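ACTA DE LA REUNIÓN DEL CLUB DE ROBÓTICA LESTOLARI

Fecha: 12/08/2020
Asistentes: Vimala Iyengar (preside), Narayanan Shetty, Rekha Kartha, Pavithra Kurian (secretaria).
Excusa su ausencia: Chandrasekhar Rodrigues.

1. Se aprueba el acta anterior con una corrección en el apartado de gastos.

2. Proyecto Urnus, tareas domésticas. La señora Kartha informa del ejercicio del cajón del detergente, realizado con pinzas de mano. El grupo dispone de 389 demostraciones válidas y mantiene el objetivo de 500 antes de octubre.
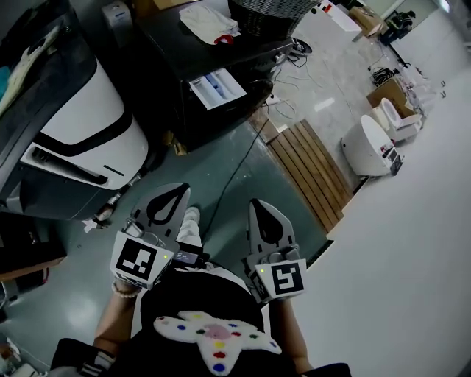
Ejercicio del cajón, proyecto Urnus.

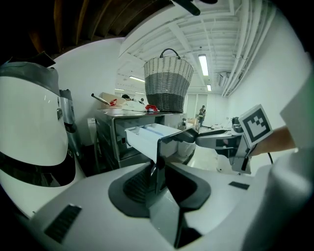
Pregunta del señor Shetty: ¿quién revisará las demostraciones antes de entregarlas al curso?

Respuesta de la presidencia: la revisión corresponde a Pavithra Kurian, que remitirá la relación de descartes a los miembros del club.

3. Se acuerda solicitar a Mudaliar un presupuesto de baterías por un máximo de 1000 rupias.

4. Inscripción en la muestra Neltovance: se presentarán nueve estudiantes. La señora Iyengar firmará el formulario.

Sin más asuntos que tratar, se levanta la sesión.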